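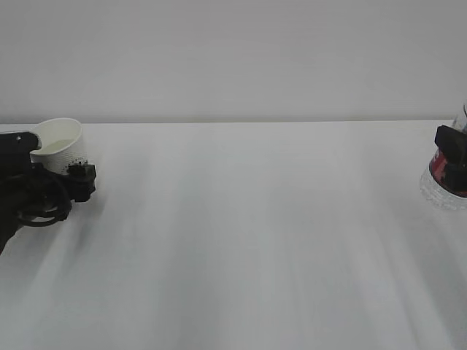

Pouring, part two: the planner gets a clock

Last time I left you with a promise that the two-arm planner would learn to share, and then I went quiet for most of February. Sorry! I was down a hole with timestamps, and I've come back up with a rewrite of the part of Prisix I was most fond of, so let me tell you how that went.

Quick catch-up if you're new. Prisix is the little planning layer I look after at Votodwood. It sits between the thing that finds objects and the thing that moves motors, and it decides which arm goes where and when. For a long time it treated a two-arm job as two one-arm jobs that happened to be running in the same room. Left arm gets its plan, right arm gets its plan, each one checks it won't hit the other, off they go. That's fine for picking stuff up. You want a cup over here and a bottle over there, and who cares if one arm gets there early.

Pouring is where it all gets embarrassing. The cup arm has a target, the bottle arm has a target, and both targets are written down in table coordinates. So if the cup ends up a bit off from where the plan said (and it always does, paper cups squish), the bottle arm goes right on pouring at the place where the cup was supposed to be. I had a whole folder of logs where both arms reported success and the mouth of the bottle was nowhere near the cup. Green check marks all the way down!

Araba Agbenyega was the one who finally got me to stop patching it. She looked at my offset table, which had grown special cases for tall cups, short cups and one particular bottle, and asked why the bottle arm knew anything about the table at all. I said something defensive, went and got a coffee, and came back to agree with her.

So now the bottle arm plans relative to the cup. The cup's rim is the frame everything hangs off. If the cup arm drifts, the pour target drifts along with it, and the bottle arm follows. In code it's a pretty small change: a pour goal names its parent object, and the planner looks up that object's latest pose every time around the loop where it used to look once at the start. I deleted more lines than I added, and I've been smug about it ever since.

The catch (of course there's a catch) was time. Our perception node, Gyamfi, puts out object poses, and the arm drivers put out joint positions, and those two streams have never agreed on what "now" means. When targets were fixed, it didn't matter much. Once the bottle was chasing the cup, a stale pose turned into a wobble: the bottle arm would correct for where the cup used to be, then correct the correction. It looked nervous. I spent far too long tuning gains before I plotted the two clocks against each other and saw that the poses were arriving 121 milliseconds old.

I'd been blaming the controller for a shipping delay.

The fix is boring and I love it. Every pose now carries the time the picture was taken, and Prisix keeps a short history of joint positions, so it can ask where the arm was back then and roll the cup's pose forward from there. While the cup is in a gripper, we mostly trust the arm's own joints for motion and let Gyamfi nudge the answer slowly. If a pose is more than 100 milliseconds out after the correction, we throw it away and wait for the next one.

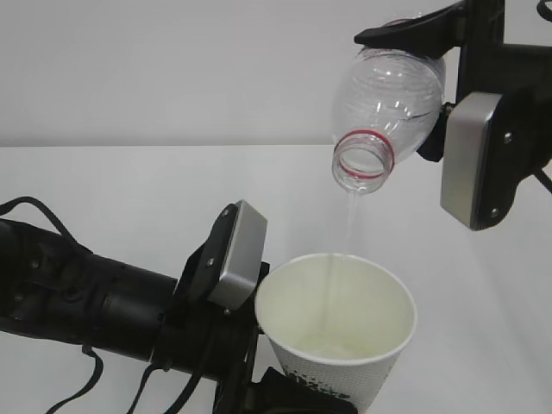
Water going from bottle to cup, one arm on each.

Next up, tilt. I used to plan the whole pour as one path: go to the start, rotate, rotate back, leave. Now the tilt is its own small controller that runs on top of the path, with a speed limit I can change while it's going. That split has been great for debugging, and it means a pour can be stopped halfway by bringing the bottle upright in place, with no need to replan anything. The cup arm has just one job in all this, which is to hold still, and we check that it's doing so before the tilt controller is allowed to start. If the cup arm reports any motion past the threshold, the tilt pauses. I call it the handshake in the code. Araba calls it the "are you ready" and wants me to rename the function. Still thinking about it.

What's not good yet: clear bottles. Gyamfi loves a label, and it's much less sure of itself when all it gets is see-through plastic against a pale wall. For the moment I let the planner lean on the grip pose once the bottle is in hand, and that works as long as the bottle doesn't slip in the fingers. I don't have a good slip check. If you've got one that doesn't need extra sensors, please write to me, I mean it.

The new planner is in version 2 of Prisix, on the main branch, and the folks at Fultmont have been running it against their own simulator, so a few of the config names have changed to match theirs. The big one is that pour_target is gone and you'll want pour_parent plus an offset. Old configs will fail loudly at startup with a message telling you which line to fix. I also bumped the default loop rate to 100 hertz, so if you're on a slow machine, turn that down before you send me a bug report!

Next time I'd like to get into how the replay tool works, including the bit where you can scrub through a run and ask the planner what it was thinking. It still crashes if you scrub backward too fast. I'm on it.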